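Frade two-finger gripper kit: review after a winter of computer teardowns 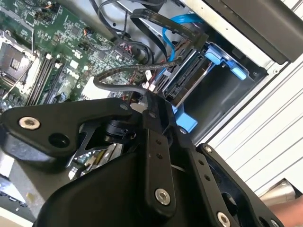
The Frade is sold as a flat pack of linkage plates, pivots and hardware for small hobby arms, and I bought mine to finish an arm I had been building at the Mendcombe shared workshop. Assembly took two evenings. The instructions cover the links well and the hub poorly; the order of parts at the central pivot has to be worked out from the exploded drawing. Plates are matte black and cleanly cut, and my set needed no filing. The larger pivots use silver socket-head bolts, easy to reach with a long key once the arm is mounted. The smaller screws are dark and hard to find against the plates in poor light. Our test job is stripping desktop cases, and that is where the size of the mechanism starts to matter. With a blue SATA cable looping down into the drive area and a braided cable crossing over the board, there is little clearance for the linkage, and the wide left plate wants more room than the fingers do.

Grip is adequate for caddy tabs and loose plugs. I would not use it on memory latches. Side play at the fingertips was low when new and had grown by March, after 200 cycles on the bench. Threadlocker and a re-torque cured most of it. Rosário Rebelo, who built the same kit onto an Asach arm, fitted thin washers at the finger joints and reports less play than mine.

The kit cost $905 with the servo, which is steep. Spare plates come from Gurstead and took 6 days to arrive.

Recommended for open work on a bench. For narrow cases, look for a slimmer linkage.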